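Section 6. Working a shift alongside Skivatar

Read this section before your first home visit. It replaces the old Lucero folding handbook, which some of you had annotated so thoroughly that the margins were the better read.

6.1 What has changed

Until January, a Lucero laundry attendant went to a client's home, folded what was on the bed, and left. Now the attendant goes to the client's home, folds what is on the bed with a pair of hand-held grippers, and Skivatar, the folding system at the Imska depot, learns from it. Your title on the schedule is now "demonstrator." Your parking allowance is the same.

A full visit is 30 demonstrations. A demonstration starts with the garment in a heap and ends with it folded. If you fold beautifully but forget to press record, you have done laundry.

6.2 Before you start

1. Ask the client which room and which surface. Beds are fine. Patterned quilts are fine too, and Skivatar needs to meet them sooner or later.
2. Check that the fingers on both grippers open and close freely. Squeeze each handle 6 times.
3. Take the number on the gripper label and enter it in the Vorko app, under Tools.
4. Leave the room as you found it. Do not tidy the desk, the chair or the floor, however strongly you feel.

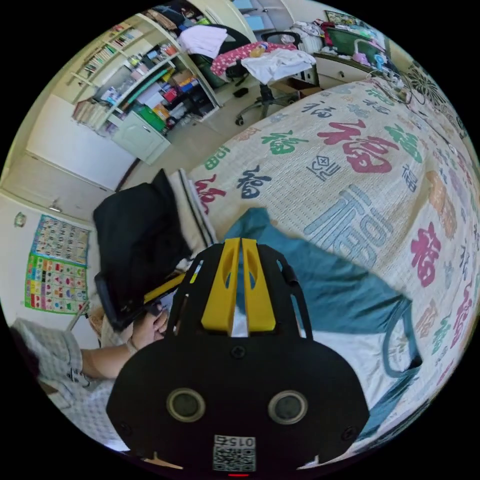

5. Start the session in the app and wait for the tone. The tone is quiet. Horacio Riquelme in tool support has asked for a louder one and has been told it is on the list.

Note: The list is long.

6.3 Folding a T-shirt

1. Drop the shirt on the bed. Do not arrange it. Experienced folders find this step the hardest, and the first sessions were full of heaps with suspiciously straight sleeves.
2. Take a gripper in each hand and find two points on the collar or shoulders.
3. Lift, let it hang, lay it flat.
4. Fold in the sides, then bring the hem up to the collar.
5. Release both grippers and hold still until the app beeps.

Caution: Do not smooth the fabric with your bare hand halfway through. Skivatar has no bare hand and will wait for one.
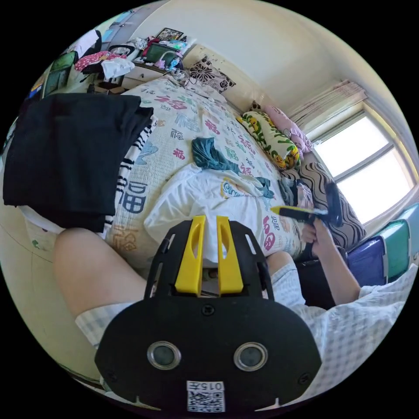 Tamara Bilyk's view is that the slow part is the unlearning. She could fold a shirt in the time it takes to say so, she told the depot meeting, and now she gets paid to do it like somebody wearing oven mitts. She would also like it minuted that her wrists were never consulted.

They have been now. Switch your leading hand after every tenth demonstration, and take the break when the app offers it. The break is paid. Dismissing it does not make you look keen — it makes you look like a sore wrist in waiting.

6.4 When a demonstration goes wrong

Dropped sleeve: pick it up with the gripper and carry on. Recoveries are useful and are kept.

Wrong garment: finish the fold, then relabel it in the app. "Other" is a last resort. The January batch held 1,731 demonstrations, and 125 of them were "Other," which Gisela Zapata then had to open one by one. She would prefer not to do that again.

Fingers stuck: stop the session. Do not bang the gripper on the furniture. It is the client's furniture.

Client wants to chat: pause first. Then chat.

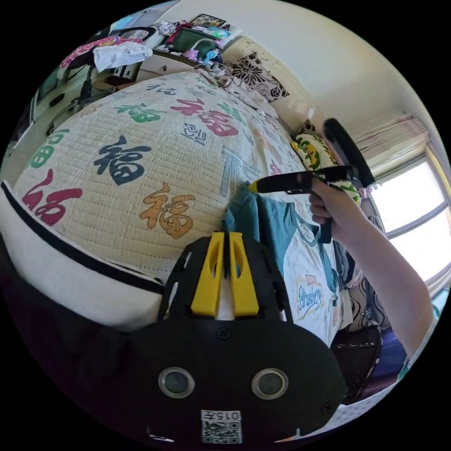

Is Skivatar going to take over my rounds?
Home visits stay with people under the current agreement, which runs as long as the Vorko contract does. The depot folding tables are another matter: two evening positions there have moved to inspection and re-folding, at the same grade. Anything beyond that has to come to the staff meeting first, and Hawi Hadgu keeps the minutes.

6.5 Ending the visit

1. End the session in the app before putting the grippers down.
2. Leave the folded items where the client asked for them.
3. Charge both grippers overnight. Use the gray charger. The other gray charger is for the label printer.
4. Report sore hands, odd noises or low morale to Josefina Jara by 4 p.m. the next working day. There is a separate form for each.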